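The Piano Nobody Could Sell

My uncle Primo Marchetti died owing money to half of Flonville, and what he left me was a piano. A Negri upright, brown as gravy, with a B flat that stuck whenever it rained. I was 56 and I couldn't play a note. Well, I could play the first bit of one waltz, but only the left hand, so it doesn't count.

I put a card up in the bakery window. Two people called. The first wanted to know if I'd cut it up and sell him just the keys (no!), and the second was Oriana Mansilla, who had taught me arithmetic in sixth grade and didn't sound one day older.

"I don't want to buy it," she said. "I want to know if the letters are still inside."

So of course I said what letters, and she hung up on me.

You can imagine how my evening went. I had the bottom panel off before supper and my whole arm in there up to the shoulder, feeling around in the dust, and all I got was a pencil and a ticket stub for the Clornberg ferry. I sat on the floor for a good while with that stub in my hand. Primo always told us he'd never once left town. He was proud of it, he'd bring it up at weddings. 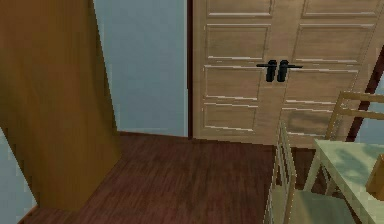
She came by on Saturday without calling first, in a green raincoat, and walked straight to the piano like she'd been in my house a hundred times. She didn't ask for a screwdriver. She opened the lid, reached down behind the hammers on the low end and pulled out a flat packet tied with kitchen string.

"You looked in the bottom," she said. "He told everybody the bottom."

I made coffee, since I couldn't think what else to do with myself. She kept the packet in her lap the whole time and talked about the price of tomatoes - and then, halfway through her second cup, about one July in Clornberg, and a dance hall with a terrible band, and a man who was supposed to come back in the fall and sent a letter every week instead.

"Why didn't he go?" I asked.

"He had the piano to think of," she said, and laughed so hard she had to put the cup down.

Then she sat on the bench and played my waltz, both hands.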